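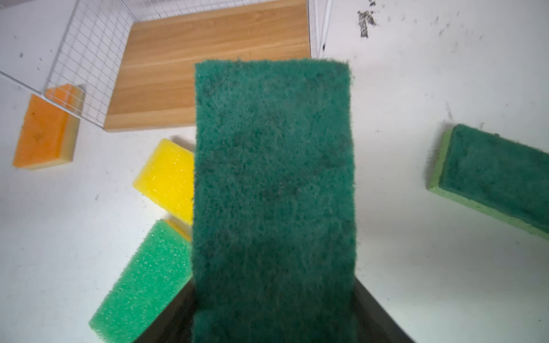
Tircombe Opens Orders for Meten, a Gripper Kit That Picks Up the Soft Stuff

Tircombe is taking orders for Meten, a two-finger gripper kit with a wrist camera, made for small robot arms that have to handle soft, light and oddly shaped items. Shipping starts in May.

Meten was built around the kinds of objects that give most starter grippers a hard time: sponges, scouring pads, cloths, foam blocks. A sponge squashes when you squeeze it. A scouring pad has frayed sides and a rough face, and it can bend in the grip. Put several of them on one white work surface, some lying at odd angles, add a bit of black grit and a few crumbs, and you have a pretty fair copy of a real cleaning job. We love this test, and we kept coming back to it all through development!

"We had a drawer full of sponges in every color the store sold," said Rui Mota, who led the design of the fingers. "Orange, yellow, green, the two-layer kind with the scrubby top. The plain green scouring pad was my favorite. Getting hold of it by the end and keeping it upright took us a lot longer than I expected, and I still grin when I watch it."

The kit includes the gripper, two sets of black fingers, the wrist camera and its bracket, one cable for power and data, and a mounting plate. The camera looks out past the fingertips, so the arm's software gets a close view of the item being held along with whatever is lying nearby. Owners can record their own sessions and play them back one grasp at a time.

Before opening orders, Tircombe ran 3,000 practice grasps on its own benches. Of those, 1,059 were done with scouring pads and sponges, including old ones with stains and ragged edges. The team used the results to reshape the fingertips and to set the default grip force, which users can change from the settings page.

Meten is also the first kit to come with Skellura, Tircombe's setup software. Skellura walks a new owner through mounting, camera alignment and a first pick, and it runs on an ordinary laptop. Quintela, a training workshop that teaches evening classes in robotics, has been trying out both.

"My Monday group had it on the arm and moving before the break," said Joana Rebelo, who teaches the class at Quintela. "They went straight for the kitchen sponges. I would like a longer cable, and I told Tircombe so, but the camera view is wonderful for teaching. Everyone can see what the fingers are doing."

A longer cable will be sold separately. Spare fingers can be ordered in pairs, and the drawings for the mounting plate are free to download for anyone who wants to fit Meten to a different arm.

Workshops and schools can ask for a loan kit through the contact form on the Tircombe website.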